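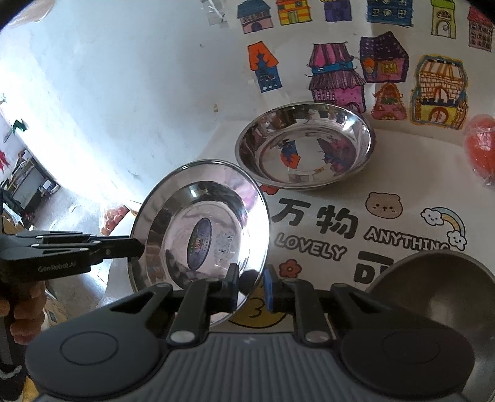 Stainless steel plate, shiny side to the front, over a table with a cloth.

Visit to the Bukero tableware works, Grandville
30/11/2025

I wanted to see this factory since March, when I bought my first set of their plates for our small canteen. Bukero opens its doors to visitors only a few times in the year, and the places go fast. This time I wrote early and I got one.

The works stand behind the old freight station in Grandville. From the bus stop you walk 12 minutes, the last part along a road without a sidewalk, so take good shoes. At the gate they give you a vest, safety glasses and earplugs. The earplugs you will need.

We started in the store for raw material. The steel comes in coils, and one coil weighs 3000 kilos. Our guide told us that a coil is checked for scratches before it is unrolled, as a scratch at this point can still be seen after polishing. Then came the cutting line, where round blanks fall from the strip, and after it the presses. The big press is a Sobczak, older than most of the people who work with it, and it makes 600 plates in an hour. I stood near it for a long time. You feel every stroke in your knees.

After pressing, the rim is rolled. I never thought about the rim of a plate before, but it is the part which makes most of the trouble. If it is rolled too tight, water stays inside the fold and the plate smells after some months. If it is too open, it cuts the dish towels. I have at home two plates from another maker with exactly this second problem, and now I understand why.

The polishing hall was for me the weakest part of the tour. We could look only through a window, and the guide had to shout over the fans. I would like to know more about the pastes they use, but my question was lost in the noise.

Better was the small showroom at the end. They keep there one sample of each model, with a number on the shelf. I looked for number 3115, the deep plate that we use for soup, and found it next to a newer one named Grivley, which has a wider rim and is easier to carry when it is full. The price is higher — too high for us at the moment, I think — but I took the leaflet.

The tour is free and lasts two hours with a short break. Coffee is in the staff canteen, served on their own trays of course. There are many stairs and no elevator, and children under ten are not allowed in the press hall. The factory shop takes only cards. Seconds are sold from a shelf by the door, and I carried home six bowls with small marks that I can find only when I hold them to the lamp.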